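Jesska releases grasp planner update aimed at thin and shiny objects

August 21, 2022

Robotics software company Jesska has released version 6 of Culanier, its grasp planning package for small robot arms. The new version changes how the planner handles thin metal objects, a weak point in earlier releases.

Cutlery and other polished items reflect light back at the camera and leave holes in the depth data. Older versions of Culanier often treated those holes as empty space and sent the fingers too low or to the wrong side of a handle. Version 6 fits a line to the edges found in the color picture and uses that line to fill in the missing depth.

"Most of the work went into the last few inches before contact," said Anoma Debnath, who leads the perception team. "The planner now checks its estimate again from the wrist camera and can back off if the two views disagree."

The team tested the release on 3,523 recorded grasp attempts from kitchen counter tasks. The recordings include glossy counters, where a reflection can be mistaken for an object. Jesska said it will publish the test results by object type in March, along with the scripts used to score them. 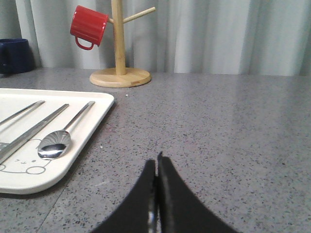

Gripper fingers over a speckled counter, with metal utensils on a tray and a mug tree behind. Photo: Jesska

Culanier now runs its planning loop every 100 milliseconds on a standard desktop computer. A new viewer shows the candidate grasps on top of the camera feed and lets users step back through rejected ones. Radomir Vlachou, a developer at the integration firm Biltetti, has used a preview build since spring and said the viewer had shortened his setup work. He said mugs hung on pegs still need hand-tuned approach angles.

The update is free for current license holders. Configuration files from version 5 must be converted with a tool included in the download. Support for arms with 2 wrist cameras is planned for a later release.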